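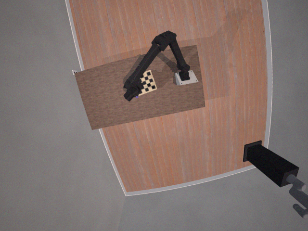
2. 8월 진행 상황

아마리 마을 도서실 장서 정리 사업은 8월 말 현재 목록 작업을 마치고 대출 준비 단계에 있습니다. 기증받은 책 1,986권의 서지 입력이 끝났고, 이 가운데 400권은 파손이나 중복으로 대출 대상에서 제외했습니다. 제외 도서의 처리 방법은 로시오 캄포스 씨가 에스코바르 분관과 협의하고 있으며, 답변은 아직 받지 못했습니다.

청구기호 라벨은 돌토우에 주문했습니다. 첫 납품분의 접착력이 약해 전량 교환을 요청했고, 이 때문에 부착 작업이 계획보다 늦어졌습니다. 교환분은 어린이 도서부터 붙이고 있습니다. 향토 자료는 기존 분류표에 맞지 않는 것이 많아 별도 기호를 쓰기로 했습니다.

3. 예산

라벨 교환에 따른 추가 비용은 없습니다. 운송비는 책정액을 조금 넘어 소모품비 잔액에서 충당했으며, 변경 내역은 별지 지출표에 적었습니다. 목록 프로그램 구켈의 사용료는 연말분까지 납부했습니다.

4. 인력

입력 담당자 아빌리오 부스타만테 씨의 계약은 예정대로 종료되었습니다. 남은 수정 작업은 코바동가 페냘베르가 맡습니다. 대출 업무 교육에는 18명이 신청했고 그중 다섯 명은 저녁반을 희망했습니다. 저녁반은 오후 7시에 시작합니다.

5. 다음 분기 계획

라벨 부착을 마치는 대로 시범 대출을 시작합니다. 연체 규정 초안은 다음 보고 때 함께 제출하겠습니다. 향토 자료 보관 상자 구입 건은 견적서를 받은 뒤 승인을 요청할 예정입니다.

작성: 코바동가 페냘베르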